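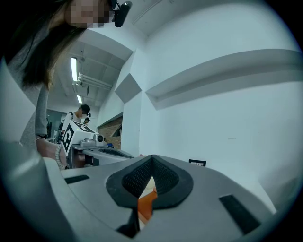
How to check a viral political clip before you share it

April, posted by the Flirnell desk
114 shares | 7 comments

I lose most of my evenings before an election to the same chore: somebody in the family chat drops a thirty-second clip of a politician saying something outrageous, and I end up being the person who has to say "hang on, where's this from?" After a few years of it I've got a routine, and it takes me less time than making coffee.

Step 1. Write down what the clip claims

Before you look anything up, put the claim in one plain sentence. "The minister said he'll scrap the bus subsidy." Captions love to say more than the video does, so I play it once with the sound on and my hand over the text. You'd be amazed how often the words on top and the words coming out of the mouth are two different stories!

Step 2. Find the long version

Party channels and local stations usually post whole speeches. Search for the town, the event and two or three unusual words from the clip – names of villages work great. When I did this with a speech from the Tralta by-election, the full recording was on the station's own page, and the "threat" everyone was mad about was the candidate quoting a letter his rival had sent.
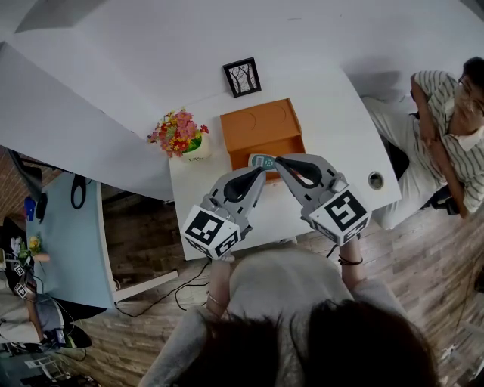 Once you have the long version, watch two minutes on either side of the part that's going around. Two minutes is my own rule, so stretch it if the speaker likes to ramble (plenty of them do).

Step 3. Check the date and the place

Old clips come back every campaign. Look at banners, podium signs and the weather, then compare with news photos from the day it supposedly happened. A rally clip I got from Tamham last spring had a slogan the party had dropped two elections earlier. That was the whole check, done in a minute.

Step 4. Read the label, then read past it

If a platform has marked a post as false, click through and see which part they mean. Sometimes it's the caption, sometimes the video, sometimes a number in the comments. Labels also get changed or taken down, so take a screenshot with the time showing if you plan to mention one.

Step 5. Check any numbers at the source

For vote totals, go to the election office page and skip the reposts. One post I chased gave a winning margin of 1341 in the Alexiou ward, and the official sheet said 1066. Same winner, wrong number, and I still asked my cousin to fix it.

Step 6. Reply in the same place

Put your answer in the same chat where the clip showed up, with the link first and a short sentence after it. I leave out the lecture – it only starts a second argument. If you couldn't find the source, say so and leave it there.

Flirnell | Contact us | Copyright Flirnell, all rights reserved | Back to top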